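Domen Residents' Forum
Home | Boards | Notices | Members | Help
Search this forum... Go Advanced search

Building Rules and Services > Shared laundry: proposed booking schedule and treatment of fleece and other lint-heavy items

Posted by Board_Secretary, July 14, 2019 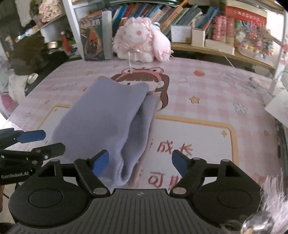
Givska_4th_floor asks whether the proposed schedule will apply to both laundry rooms or only to the one in the Givska wing. The draft posted in the lobby refers to "the laundry room" throughout, and residents of the Vusov wing have understood it to mean theirs is excluded.

Board_Secretary wrote:
The schedule will apply to both rooms. The wording will be corrected before the draft goes to a vote in October. For convenience, the main points of the draft are set out below.

1. Washers may be reserved in blocks of up to 2 hours. Reservations are made on the sheet posted inside each room.
2. A machine left idle for 25 minutes past the start of a reserved block may be used by any resident.
3. Fleece blankets, throws, bath mats and pet bedding are to be washed separately from the general load and dried on low heat. The lint screen is to be cleaned before and after.
4. Items left in a machine after the end of a block may be moved to the folding table by the next user.

Comments on each point are invited. Please state the number of the point to which you are responding.

vusov_east wrote:
Point 1. Two hours is not sufficient for a household with children. The washers in the Vusov wing run a normal cycle in under an hour, but the dryers are slower, and anyone who has two loads will find that the second is still damp when the block ends. I would ask the Board to consider three hours in the evening and to keep the shorter block during the day, when the room is quieter.

I have no objection to points 2 and 4.

LaundryRoomB wrote:
Point 3. I support this without reservation. The dryer nearest the door in the Givska wing was out of service for most of last winter, and the service report, a copy of which was posted on the notice board, attributed the fault to lint packed in the exhaust duct. The repair was paid for out of the common fund. Residents who wash fleece should be aware that a new throw sheds heavily for the first several washes and that the screen can fill during a single cycle.

I would go further and require that new fleece items be washed once at a commercial laundry before they are brought into the building machines.

stairwell_c wrote:
Point 3. I must disagree with the previous poster. A rule requiring residents to use a commercial laundry for an ordinary household blanket is excessive and could not be enforced. Who is to determine whether a blanket is new? The nearest commercial laundry is Stan, on the far side of the bridge, and it does not open in the evening. Several residents of this building do not drive.

The screen should be cleaned. That is already the rule, and it is printed on the front of each dryer. The difficulty is that it is not followed.

LaundryRoomB wrote:
I accept that the commercial laundry requirement may be more than the building will agree to, and I will not press it. I would maintain that the existing notice is inadequate. It is printed in small type, and the one on the middle dryer has been partly peeled away. A larger notice at eye level would be an improvement at very little expense.

Givska_4th_floor wrote:
Thank you to the Secretary for the clarification regarding both rooms.

Point 4. I would ask that the rule specify a waiting period. Under the present draft, a resident who arrives one minute after the end of a block could find that wet clothing has been removed by another person. I have had this occur. The items were placed on the folding table on top of someone else's dry towels, and neither of us was pleased. Ten minutes would be reasonable. I would also ask that wet items be placed in a basket and not directly on the table.

m_northside wrote:
Are baskets to be provided? There were two in the Vusov room when I moved in and I have not seen either of them since spring.

Board_Secretary wrote:
Baskets can be purchased from the supplies budget. The Board would prefer to mark them with the name of the wing so that they remain where they are intended to be. A waiting period of ten minutes under point 4 will be added to the revised draft.

With regard to the notices, replacements will be ordered for all dryers in both rooms.

vusov_east wrote:
I note that the Secretary has not responded on point 1.

Board_Secretary wrote:
The Board has considered a longer evening block before and did not adopt it. There are 40 apartments in the building, and the evening hours are those most in demand. If each evening block were extended to three hours, fewer households could be served on any given night. The Board is willing to hear proposals that address this.

vusov_east wrote:
In that case I propose that the washers and dryers be reserved separately. At present a household that reserves a block holds both machines for the full period, although the dryer is standing idle for the first part and the washer for the last. If they were listed in separate columns on the sheet, the dryer could be reserved for a later period and no one would lose time.

stairwell_c wrote:
I support the proposal for separate columns. It was done this way in my previous building and caused no confusion after the first few weeks. The sheet will need to be printed sideways in order to fit.

quiet_hours_please wrote:
I wish to raise a matter that does not appear in the draft. The apartments directly above the Givska laundry room can hear the spin cycle clearly. Any discussion of evening blocks should include an hour at which the last cycle must end. The general quiet hours begin at ten, and I would expect the laundry rooms to observe them. This has not been the practice, particularly in the weeks before holidays.

Givska_4th_floor wrote:
Agreed as to quiet hours. I would only ask that a cycle in progress at ten be permitted to finish, as the machines will not unlock until they have drained.

quiet_hours_please wrote:
I cannot agree to that. If a cycle in progress may finish, then a resident may start one at five minutes before the hour and the rule has no effect. The last start should be fixed at nine.

LaundryRoomB wrote:
Nine is acceptable for the washers. I see no reason to apply it to the dryers, which are not audible on the upper floors. I live on the second floor of the Givska wing and have never been disturbed by one.

quiet_hours_please wrote:
With respect, the second floor is not the floor above the laundry room on that side of the building. The dryers are audible, especially when zippers or buttons are in the load. I would be content with a last start of nine for washers and a firm end of ten for dryers.

m_northside wrote:
Returning to point 3. Does "low heat" mean the setting marked Delicate or the one marked Low? The older dryers in Vusov have both, and the newer one has neither. I have dried fleece on Delicate for some time with satisfactory results. On the regular setting the nap becomes rough and does not recover. Fabric softener should also be left out, in my experience, as it flattens the pile and leaves a film on the screen.

Board_Secretary wrote:
The revised draft will refer to "the lowest heated setting available on the machine." The remark on fabric softener is noted but will not be made a rule.

The following changes will appear in the revised draft: corrected wording as to both rooms; separate columns for washers and dryers; a waiting period under point 4; last start of nine for washers; end of use at ten for dryers. The length of the block under point 1 remains as posted, pending a trial of the separate columns.

vusov_east wrote:
How long will the trial last, and who will keep the sheets?

Board_Secretary wrote:
The sheets will be collected from each room and kept in the building office. The length of the trial has not been set.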